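Quiénes somos

¡Hola! Soy Ornella Fontana y llevo Radero, una tienda pequeñita de vajilla de segunda mano en Clonenville. Empecé en un mes de diciembre con 18 platos heredados de mi tía Concetta y una mesa plegable en el mercadillo (qué frío pasé, madre mía). Los vendí casi todos la primera mañana y me volví a casa pensando en dónde encontrar más.

Ahora somos dos. Ginevra Cattaneo se ocupa de los pedidos y de las cajas, y yo compro, lavo, clasifico y me encariño con piezas que luego me cuesta un mundo poner a la venta. Vamos mucho por pueblos, sobre todo por la zona de Noltstead, donde todavía salen vajillas enteras de los aparadores.

Lo que más me gusta son los platos con flores. Peonías, ramitos, guirnaldas por el borde, me da igual, ¡cuanto más de abuela, mejor! También tenemos blanco liso, que combina con todo y es lo que más nos piden los restaurantes, y algo de acero para cocina.
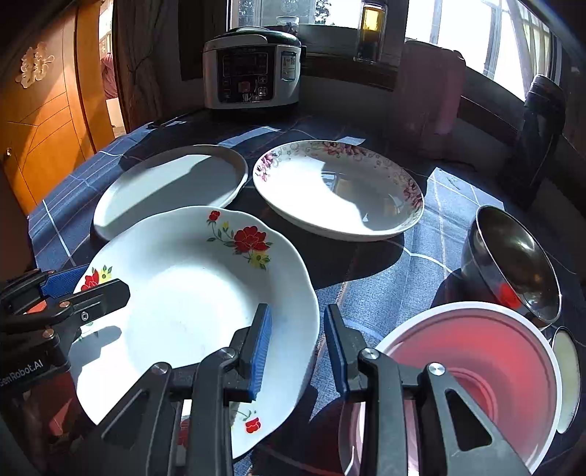 El plato de borde ondulado con peonías rojas, con un hondo de flores rosas y uno blanco liso.

No hace falta que compres el juego completo. Vendemos pieza a pieza, así que si se te rompió un hondo y te quedaste con 7, escríbenos con una foto del dibujo y lo buscamos en las estanterías. En el inventario hay ahora mismo 3656 piezas, y las soperas sin tapa van aparte porque me niego a tirarlas.

Enviamos con mucho papel y doble caja. Si prefieres venir a ver las cosas en persona, avisa antes por correo, que a menudo estamos de ruta. ¡Y trae bolsas!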